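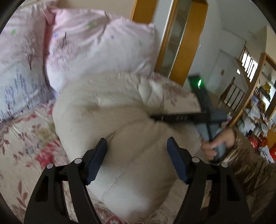
Gripper tips for people who do their trials on the bedding

Most advice on comparing grippers assumes a bench, a clamp and a tidy row of plastic cubes. A bedroom is harder and cheaper. Bedding slides, folds over itself, swallows a finger pad whole and then lets go of it with no sense of occasion. If two hand-held grippers look the same on the cubes, take them to the bed.

These notes come out of a month of trying the Fivik and the Zimness on pillows, duvets, towels and one very stubborn bolster. Prices and firmware are on the other page.

Pads first

Check the pads before you form an opinion about the arms. Ribbed pads hold on to quilting well, but they also collect fluff, and a fluffy pad behaves like a much worse gripper than the one you paid for. Wipe them with a barely damp cloth between rounds. Don't use fabric softener sheets. I tried it so you can skip the afternoon.

Squeeze the pads shut on nothing and look at them against a window. If daylight shows at one end, they're meeting crooked, and anything thin will leave through that gap. The Fivik needed a quarter turn on one side out of the box. The Zimness was straight but had a burr that caught on terry cloth, and five strokes of a nail file dealt with it.

Look at the hinge pins too, once a week or so. Mine start to creep when I've been overenthusiastic with the bolster.

Picking up something fat and soft

Go for a seam. A seam gives the pads an edge to close on, and the stuffing on either side has somewhere to go. Grab the puffy middle and you're holding a pinch of cover while the rest hangs there thinking about the floor.

Open wider than you think, push down a little, then close slowly. Beginners close first and push second, which is a good way to iron a duvet.

For anything rolled, come at it across the roll. End-on works with the first 3 attempts and then the roll relaxes and you have a scarf.

Two grippers at once

Agree on who moves first. Say it out loud, even if you feel silly. When both people pull in the same second the stuffing goes to one end, and you'll be shaking it back for longer than the trial took.

Keep the second tool's crossbar out of the first tool's view where you can. If your camera sits low between the arms, a long bar over the top of the load can cover exactly the bit you wanted to watch later. Move the person around the bed. The bed won't do it.

Roll your sleeves up or wear tight ones. Pads don't know the difference between a pillowcase and a cuff.

Patterned sheets, plain sheets

Do both. A busy print gives the camera plenty to hang on to, so tracking looks splendid and you start composing the good review in your head. Then put a plain white sheet down and run the same pickups. The Zimness camera sulked badly on plain white until I turned the ceiling light off and opened the curtain. The Fivik didn't care much either way, but its picture has all the warmth of a parking garage.

Don't change the sheet and the pads on the same day. I did, one Thursday, and everything from that Thursday is in the bin.

Keeping score

Use paper. One column for picked up, one for dropped, one for "sort of." The third column fills fastest and tells you the most. I did 100 lifts with each tool, in sets of 5, swapping tools after each set so my tired wrist punished both of them equally.

The Bilgin controller will log all this for you if you let it. It also counts a lift every time you set the gripper down hard on the mattress, so by its reckoning I have done 2,000 and should be in better shape.

Small things

Charge both tools the night before. A weak battery feels just like a weak grip.

Put a strip of tape on the handle where your thumb goes, or you'll hold it differently every set.

The Pustel clip-on arms fit the Fivik with a washer behind each one. They fit the Zimness if you own a hammer, and I'd leave them off.

Shake out the duvet outdoors before you use it again. If a pad screw is missing, check the duvet before you write to the manufacturer.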